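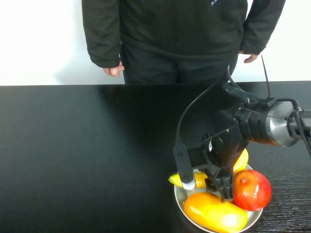

Derrière la grande table noire.

Quelle matinée ! J'attendais les portes ouvertes du verger Carretero depuis l'été, et je suis rentrée d'Iltimby avec les poches pleines de notes, les chaussures crottées et une envie folle de planter des arbres partout (mon balcon n'est pas d'accord).

C'est Rocío Sarmiento qui menait la visite. On commence par le vieux mur, celui qui porte la date de 1719 gravée au-dessus de la porte, et on descend ensuite entre les rangs jusqu'au ruisseau. En octobre, la lumière y est superbe ! Le domaine compte 2379 arbres, dont une parcelle de variétés anciennes que Rocío connaît une par une — elle s'arrête, tâte une branche, raconte le gel de telle année, repart.

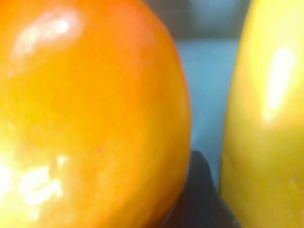 Ensuite, passage au fruitier, une longue cave voûtée où l'on garde la récolte sur des claies. Telmo Villanueva nous a expliqué comment il surveille la maturité au nez et au pouce, et pourquoi il refuse de presser les choses : six semaines de repos pour certaines caisses, point final. J'aurais pu l'écouter jusqu'au soir.

On était 40 dans le groupe, un peu serrés dans l'escalier, mais tout le monde a pu poser ses questions. La mienne portait sur la taille d'hiver, et j'ai eu droit à une vraie démonstration, sécateur en main !

Côté pratique : garez-vous près du pont, le chemin du haut est étroit. Et gardez un peu de place pour la tarte de la buvette, j'en ai repris deux fois.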